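Fault log thread, Kekana cell, bagging task. Posting it in pieces because the full report is 66 pages and most of that is plots.

The task: closed folding fans go into a paper bag, two arms, no fixture. The policy was trained on 2000 demos and tested for 54 runs before we let it go unattended.

Monday, October 24, 2022, the right arm went into a protective stop mid-run. Force limit, joint 2. Restarted, same stop, same joint.

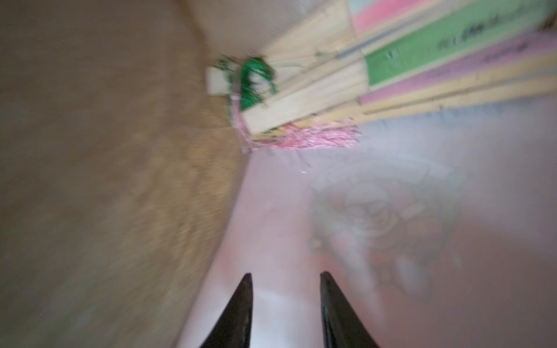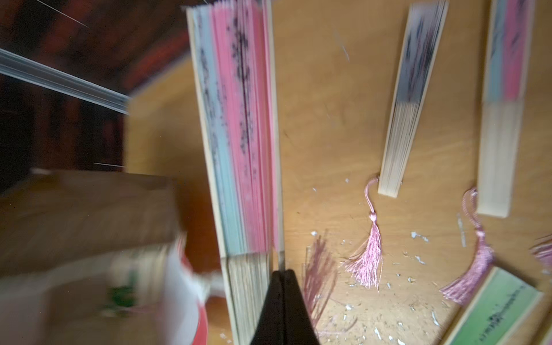
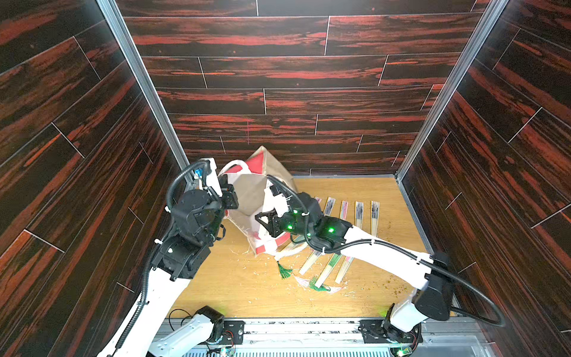
First suspect was the Rimel force filter. It averages over a window long enough that a slow push never looks like contact, so the arm keeps going until the hard limit trips. In the third picture the right gripper is pushed into the middle of the torn bag with the left one against its side. The filter has no term for two arms loading the same object.

Mpho Ngcobo pulled the joint currents. Both arms climb together, and only the right one reaches the limit.

Changes so far: shorter window, lower soft limit, and a shared stop so either arm halts both. The shared stop should have been there in May.

Still open: loose fiber on the floor of the cell. Checking whether any gets into the finger joints. Cell stays locked out until then.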